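Home Stories Serial About Contact
Last updated: August

The Open Day at Skosbridge

The coach put them down at the gate at ten past nine and Stojan Matić counted the visitors while they stood in the drizzle. He had been told to expect 33. He made it 33, including the boy, and wrote the number on his hand.

He had worked at Herkel for most of his adult life, the last part of it taking computers to pieces. When he started there had been two long benches and a radio. Each person did a whole machine, lid to floor, and dropped the parts into grey bins. Now there was one bench left, his, and through the double doors there was the room they called the cell.

"Coats on the hooks, please," he said. "Bags under the hooks. Don't lean on anything."

He walked them past the cages first, where the old machines came in. There were 662 waiting that morning, most of them from the council offices at Kulelton. A woman in a green scarf asked if there was anything still on them. He told her the drives were wiped or crushed and she would get a leaflet about it. She said she used to work at Kulelton and one of those was probably hers. He said it might well be.

Then they went through the double doors. A screen on the wall showed what the small camera down by the gripper could see, and people gathered under it. Ivanov, the engineer, had asked him to let them look for a minute before he said anything, so he did.

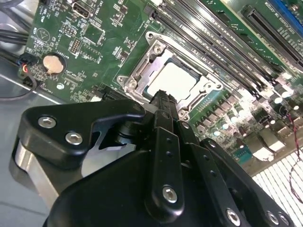
It's slower than my brother-in-law, said Pauline.

There was some laughing. Stojan said yes, it was slower than most brothers-in-law. On his own bench he could do a board in the time it took the arm to make up its mind where the board was. But it did not stop for dinner, and it did not get a bad thumb. He held up his own thumb, which had been bad since the winter, and a few of them looked at it politely.

"What's it looking for?" the boy asked.

"The processor. The square bit in the middle, with the metal round it."

"Why?"

"That's the bit worth having."

"Can it feel it?"

Stojan had not been asked that before. He looked round for Ivanov, who was over by the fire door talking to the man from the newspaper.

"It knows when it's pushing on something," he said. "I don't know if you'd call that feeling."

The boy thought this over and seemed to find it reasonable. He went round to the side, as far as the yellow tape allowed, to see the arm itself. 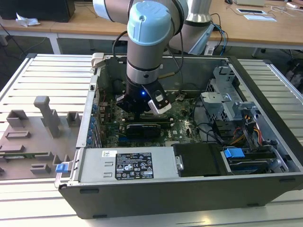 Nothing much happened for a while. The arm held where it was over the open case, and the talk in the room dropped away until you could hear the extractor fan. Stojan found that he was holding his breath, as he did every time. He knew the order of the job by heart. Lever, frame, chip. He had shown it to Ivanov himself, one evening in spring, with a camera pointing at his hands, and had done it 229 times over three weeks so there would be enough to learn from. Towards the end he had started doing it in his sleep. His wife had told him so.

"Did you teach it?" said the boy, who had come back.

"I showed it. Mr Ivanov did the teaching."

"Is it going to do your job?"

The woman in the green scarf put a hand on the boy's shoulder, but Stojan didn't mind. He had asked the same question, in this same room, and had been given a long answer with a chart in it.

"Some of it," he said. "There's nearly 600 kinds of case come through that door. It knows this one."

"How many do you know?"

"I never wrote them down."

The man from the newspaper wanted a picture then, and Stojan was moved to the left, and then a bit further to the left. When that was finished he took the party through for tea. He came back afterwards for an umbrella someone had left on the hooks — a child's one, with frogs — and stopped at the double doors with it under his arm. Ivanov was sitting on the floor with a laptop on his knees.

"All right?" said Stojan.

"The lever," said Ivanov. "Could you show me the lever again?"

Stojan hung the umbrella on the door handle and rolled up his sleeves.

Back to top | Contact | All stories copyright the author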